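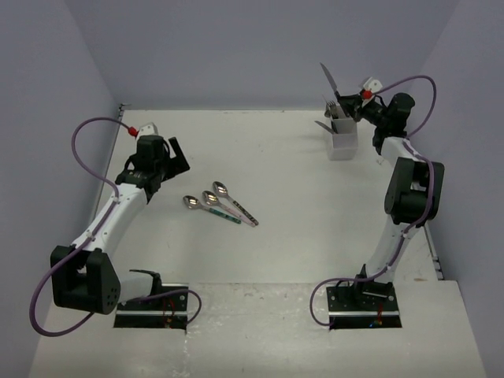
How much baggage can each passenger bring on an offshore helicopter transfer?
Anayeli Ochoa

First rotation coming up in March, flying out of Lekville to the Machala platform. The joining letter gives a check-in time and says nothing on baggage. What is the limit, and does a laptop bag count toward it?

Svetozár Urban
The limit is set by the operator and the platform owner together, so get the figure from your logistics desk. On the Lekville route it was 22 lb per person when I last flew, one soft-sided bag, laptop included. Everything goes on the scale, and you are weighed too in full travel clothing. The dispatcher uses both numbers for the load sheet. Hard cases were refused. Anything over the limit went by supply boat, which can add four days.

Jozefína Kopecký
depends on the company, ours let us take 50 lb but that was a bigger aircraft. just ask

Lenka Krajčí
Adding to Svetozár's answer: the allowance can drop on the day. With a strong headwind or a distant alternate, the crew takes more fuel, and payload comes down by the same weight. Bags are offloaded before people. Keep medication and your certificates in a clear pouch and ask at check-in whether it may stay with you — some operators allow nothing loose in the cabin. Spare lithium batteries must be declared.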